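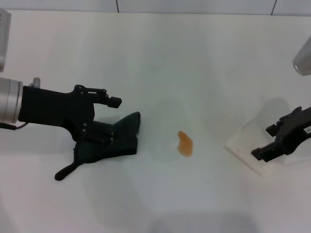 A reader wrote in to ask what is going into the old Kettler shop on the high street, and whether it will be another chain. I'll start with that one.

Slide 2. Kettler site
The new tenant is Bandusari, a noodle and rice place. Lease signed, fit-out under way. They have 3,000 square feet and plan to seat up to 90 at first, with the back half left for later. It is their second branch. The first is in Sarby and has 16 tables.
Opening is set for November. Ask me again in the autumn.

Slide 3. Clistora
The bakery stays open but moves four doors down. Same hours, smaller oven. Bread orders to be placed by noon the day before.

Slide 4. Empty units
37 on the list as of 4/17/25. Read out the market square ones only. Skip the arcade, the figures there are being redone.

Slide 5. Parking
Evening charges start at six. Expect questions. The leaflet by the door has the map.

Pause for hands up. If time is short, drop slide 5 and go straight to the tea break.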